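Zonel Opens Planning Service for Buyers of Small Robot Cells

July 26, 2022 – Zonel today opened a planning service for companies budgeting for their first robot workcell. Buyers get a written cost plan covering arms, grippers, frame, wiring and spare parts over five years.

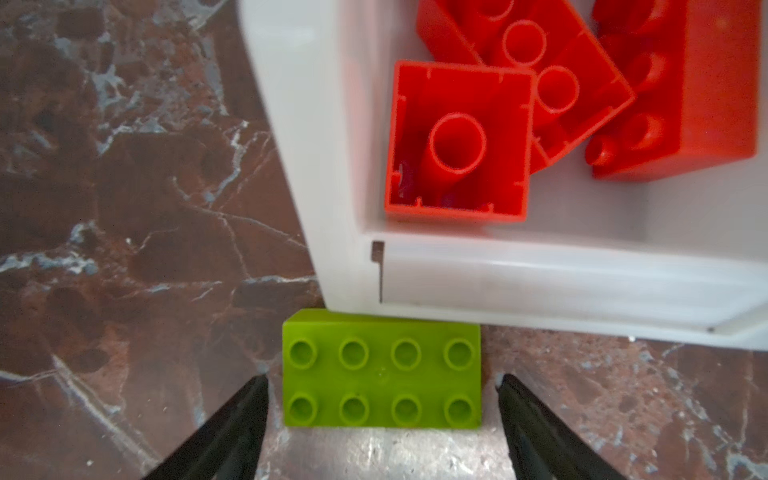
Open gripper fingers on either side of a green brick, beside a bin of red ones.

Each plan takes 14 working days. Zonel prices single-arm and two-arm layouts side by side, with parts from Grellex and Voltmont quoted as separate lines. Floor space, training and downtime are listed too. More than 50 companies asked for a plan before opening.
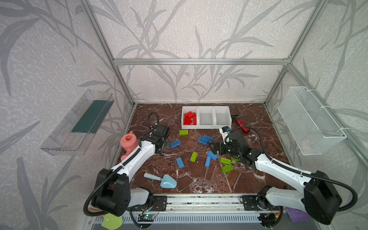
Two-arm workcell with toy bricks and a three-compartment organizer.

Plans are available in the United States starting in July. The fee is credited toward any cell ordered within six months. Orders are handled by Sison, Zonel's sales partner.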